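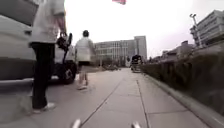 the path, vehicle side. click for bigger

gralteo_g
Ok so this is the walkway I was on about in the other thread. Pale concrete slabs, big ones, goes dead straight. White vehicle pulled up right alongside with the side step sticking out toward the path. Is this normal now?? Two people on foot in the pic and it's the quiet end. Try it with a pram at 6 when everyone's knocking off.

marine2451
Looks fine to me mate. Plenty of concrete left.

gralteo_g
Plenty in the pic maybe. Further up near Nustex they're nose to tail and the doors swing out over the slabs

tyrekicker12
Side steps are shin killers. Got one on my own ute, still catch it every week. But parked alongside isn't parked on, council won't touch it. I've asked

slabhappy
more worried about the joints tbh. Long one runs off on the diagonal, then there's another one off to the right. Are those sealed? Ours lifted after 12 years and now theres a lip you could lose a scooter wheel in

marine2451
can't tell from a photo. Just looks like a darker line

slabhappy
yeah fair. Someone go kick it

gralteo_g
Walked it this arvo. Sealed near the start, then nothing for 200 metres or so. Weeds in it past the bins. No lip that I could feel but I had thongs on so wasn't going hunting with my toes

tyrekicker12
report the joints then, different form to parking. They do answer that one – took them 6 weeks for ours but they came

baldursdottir_fan
Disagree with all of this, leave the parking alone. Where are tradies and delivery people meant to stop? The Baldursdóttir cafe gets everything carried in by hand along there. Ban the kerb and you'll all be whinging theres no bread

gralteo_g
didnt say ban. Said leave room for the doors

baldursdottir_fan
you said "shouldn't be allowed" in the other thread, I can scroll

gralteo_g
ok I was cranky. Bollards set back a bit then?

marine2451
Bollards – god no. More stuff to walk into

slabhappy
form's in for the joints, ref ends 2451. will post if they ring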